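Chapter 6

Planning and Paying for a Picking Cell

What you will learn in this chapter

How to write a list of needs before you speak with a seller
How to separate the price of the robot arm from the price of the cell
How to plan for small parts, wear and spare items
How to compare two offers which are not written in the same way

6.1 The price on the first page

When Xiaoyan Lei became responsible for the packing hall at Korketley, a company that sends out mixed household goods and toys, she was asked to prepare a budget for one automatic picking station. She did what most of us do the first time. She wrote to two suppliers, Witska and Lellon, and asked for the price of an arm. Both answered quickly. She put the lower number in her plan, added a little for transport, and the plan was approved in May.

The arm came on time. Then began a period that she later described to her colleagues as "buying the same machine again in small pieces." The arm had no gripper. The gripper, when it was chosen, needed a mounting plate and a longer cable. The cable needed holders so that it would not catch when the wrist turned. The table had to be fixed, and the bin had to be fixed to the table. Each of these purchases was small, and each one needed its own order form and its own signature.

This story is very common. The arm is the part that we see in the catalog, and for this reason we think that it is the cost. In this chapter we use the word "cell" for everything that must be present before the first object can be picked: arm, controller, gripper, cables, bins, table, safety equipment, software and the hours of the people who put it together. A budget should be made for the cell.

6.2 Begin with the objects

Before you look at any machine, you should look at what it must pick up. Fouad Morsy, who was the planning engineer at Korketley, kept a simple table with one row for each kind of object. In the columns he wrote the weight, the largest and smallest width, the surface, and whether the object can roll. The table had 671 rows when he finished it. It took much time, and his manager was not happy about it, but it changed the purchase. The gripper they wanted at first could open only 80 millimeters, and many rows in the table were wider than this.

You do not always need so many rows. But you need the difficult ones. Clear objects are hard for many cameras. Round objects move when a finger touches them. Objects with a soft or uneven surface, such as a brush, may be held well at one end and badly at the other. If your test set has only boxes, the result of your test will be good and your budget will be wrong.

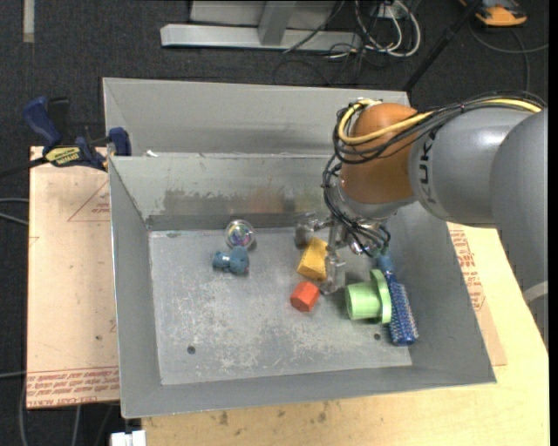
When the supplier offers a trial, bring your own objects and your own bin. Ask for the trial to be done with the same gripper which is written in the offer. At Korketley the seller from Lellon arrived with a different model, a more expensive one, and this was noticed only when Mr. Morsy compared the type number with the paper.

6.3 Things that wear out

Some parts of a cell are bought once and others are bought again and again. Finger tips, cables near the wrist, and the bins themselves belong to the second group. For these, write down in your plan:

Part name and type number
Supplier, and a second supplier if there is one
Price for one piece
Expected time until replacement
Delivery time

The delivery time is often forgotten. Korketley bought its finger tips from Xiong at a good price, but the delivery took a long time, and the cell stood still while they waited. After this they always kept 2 sets on the shelf.

Ask the supplier how many hours the wrist cable is expected to last in a movement like yours. In the case of Korketley the answer was about 700 hours, and with this number Ms. Lei could calculate the yearly cost without guessing.

6.4 Before you continue

Take one process in your own workplace or school workshop and write the first ten rows of an object table for it. Choose at least three objects that you believe will be difficult, and write next to each one why you believe so. Keep the table, because we will use it in Section 6.5, where we put the offers from Witska and Lellon side by side and fill in the lines that were missing from both.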